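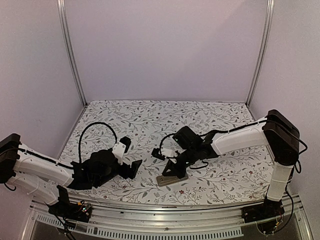

Curling stems, gray and charcoal leaves and small dark red flowers on white.

Home & Living | Fabric & Linens

Search stories, rooms, makers
Go

The Sheet That Left the Bedroom

Botanical prints spent years on duvet covers and guest beds. Now people are putting them on desks, workbenches and any other flat surface that needs covering.

Golnar Talebi bought her first printed sheet in Totudstead for a bed she no longer owns. When the bed went, she kept the sheet, folded it in half and laid it over a worktable with a scratched top. It has been there for 7 years. She has replaced the table once and the lamp twice.

"I was going to buy a proper table cover," she says. "Then I priced one."

A flat sheet is a lot of cloth for the money. A twin will cover most desks with enough left to tuck under, and a queen handles a dining table. The weave is tighter than on many tablecloths, so a pen or a phone lies flat on it and small screws don't disappear into the texture. It also goes in the washing machine with everything else.

The prints people pick for this job tend to be thin ones. Big cabbage roses look fine on a bed, where they have room, but they get busy under a pile of papers. A white ground with fine dark stems, gray leaves and a few spots of red holds up better. There is enough pattern to hide a pencil mark and enough white to find your keys.

Banafsheh Heydari has drawn prints of this type for four years at Shahbazi, a small textile studio in Loltbridge. She starts with stems, in ink, and adds leaves later. Buds come last. The red is the part she argues over with the printer, who likes it brighter than she does.

"If the flowers are too big, you only see flowers," she says. "I want you to see the line first."

Her most recent pattern, Melent, went through 98 drawings before she settled on a repeat. The first run was 500 sheets, sold flat only, with no fitted version. Several buyers wrote in January to say theirs had never been near a mattress. One had cut hers into drawer liners.

Keeping a sheet in place is the main complaint. Talebi folds the corners under as she would on a bed and fixes them beneath the tabletop with binder clips. Heydari uses a strip of rug gripper along the back edge and nothing in front. Both iron the cloth on the table itself, over a towel – a full sheet is awkward on an ironing board.

Dark pieces stand out well on a pale print. Light ones need more care. A beige or gold phone case can sink into a white pattern at the end of the day, and Talebi has gone looking for hers more than once with the thing right in front of her.

She is thinking about a second sheet, for when the first is in the wash. Same print, if Totudstead still has it.

Related stories
How to Fold a Flat Sheet for a Narrow Table
Gray Is Back in the Linen Closet
A Morning at the Loltbridge Remnant Sale
Getting Ink Out of White Cotton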